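Visiting Lestumano: your questions answered

I run the front desk at Lestumano and I also answer the emails, so these are the things I get asked most. If yours isn't covered, write to me and I'll add it.

Do I need to book?

Not for the galleries, just walk in. You do need a place for the evening screenings in the Allent Room, as it only has 15 seats and they go quickly (I've missed out myself, and I work here!).

What's on at the moment?

Ryu, a two-channel video work with sound, runs until the end of September on the ground floor. Upstairs we've got drawings from our own collection, 841 of them if you count both sides of the sheets, though we only hang a small selection at once and swap them over every month.

How long is Ryu, and can I come in halfway through?

It's a 15-minute loop and you can wander in whenever you like. Plenty of people stay for a second go, and I'd say do that if you can – the sound makes much more sense the second time round.

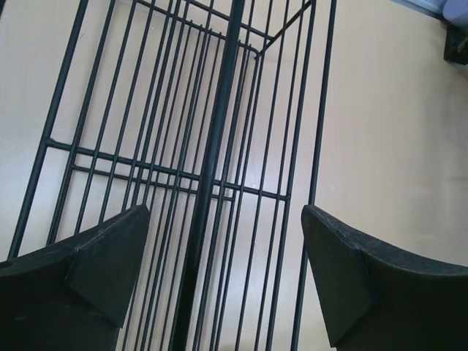
A visitor wrote to ask whether the sound might be too much for small children, as her son had covered his ears at the last show. It's fairly low for most of the loop, then there are two loud bits near the end. We lend out ear defenders at the desk, free, and you're welcome to stand in the doorway and listen from there first.

Can I take photos?

Yes, in all the rooms except the Allent Room while something is being screened. No flash on the drawings please, and leave tripods at home unless you've emailed me beforehand.

Is there step-free access?

Yes, by the side entrance on the car park side. Ring the bell and one of us will come round. The lift goes to both floors but it's a bit slow, so give it a minute.

Where can I leave my bag?

Lockers are next to the toilets and take a £1 coin, which you get back. Big rucksacks can't go upstairs.

Who is Stoseo?

They print our posters and the little exhibition guides. Lots of you ask about buying posters from old shows. We keep what's left over in a drawer at the desk, £5 each, so come and have a rummage.

When do you close?

At 5, with last entry at half past four.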